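Dromside Walking Club – the short version

May 2023

Hello all. Quick one this month, I'm typing between things and the heating man is due. Longer piece on the Perkmont route is coming in August when I have the maps back.

Feet, then. I've had more mail about feet than about anything else since the spring walk, so this item is mostly that. Skip down if yours are fine.

First thing. Nearly every sore-heel story I got starts the same way – shoes bought in a hurry, a size too short, worn once to the store and then straight out for 20 miles of gravel. Please don't. Buy late in the day when your feet are at their biggest. Bring the socks you walk in. Stand on a slope if the shop has one (the place on the Clakau road does, it's a sort of carpeted ramp by the register) and see if your toes hit the front. If they hit in the shop they'll hit worse coming down off Perkmont.

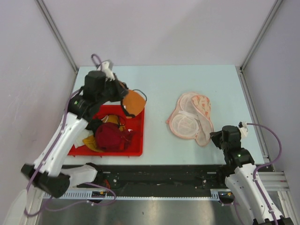
Second thing, lacing. If your heel lifts, go back and use the top eyelets, the ones everybody leaves empty. Feed the lace through on the same side to make a little loop, then cross over and pull through the loop. Takes a minute to learn. It fixed mine and I'd been blaming the boots for two years. Loosen the bottom rows if your toes go numb, leave the top tight.

Third, socks. Thin liner plus a wool sock, or one good wool sock. Not cotton. I know, I know. Cotton holds the sweat and then you have a blister by the second gate. Pack a spare pair in a sandwich bag and change at lunch even if you feel silly doing it.

Washing kit

Had a few questions on this too. Cool wash for wool, turn it inside out, no softener. Dry flat or over a rail, never on the radiator, I shrank a very nice pair that way and they now fit a child. Rain jackets need the proper wash stuff once or twice a season, then low heat to bring the coating back. Check the label beacuse some say no heat at all. Gaiters just get hosed.

Anything fabric that lives in your pack – buff, towel, the sit mat cover – take it out the same night. I left a damp towel in mine over the winter. Won't go into it.

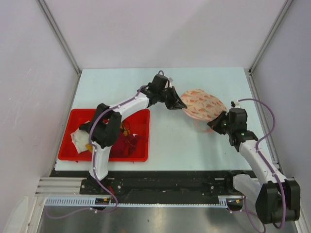

Insoles

The ones that come in the shoe are usually thin and give up early. Take them out, look at the heel. If it's flat and shiny, replace them, it's cheaper than new boots. When you trim a new pair, lay the old one on top, draw round it, and cut outside the line. You can always take off more. Cut the toe end only, leave the heel alone.

Thick ones will steal room so try them with your walking socks on before you cut anything. Patterned or plain makes no differnce to your arches, get the tulips if you like tulips. Pull them out after every wet walk and stand them up somewhere airy overnight.

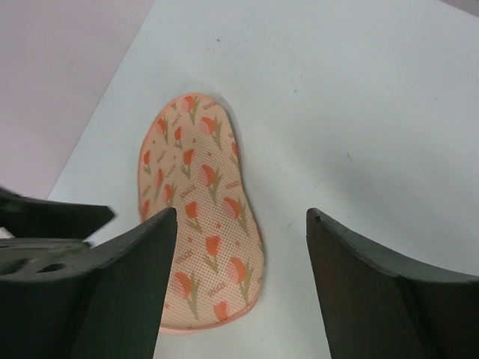 Dates and odds and ends

Zakaria loop – still on, meet at the lower parking lot, not the upper one, they're resurfacing. Elevation gain is 649 feet by my watch, mostly in the first half.

Car shares: reply to this email with seats or need for a seat. We had 70 out last time and the lot was a mess.

Dues are the same as last year. Cash or check.

Somebody left a green flask and one trekking pole at the Dromside hall. On the shelf by the door.

More in August.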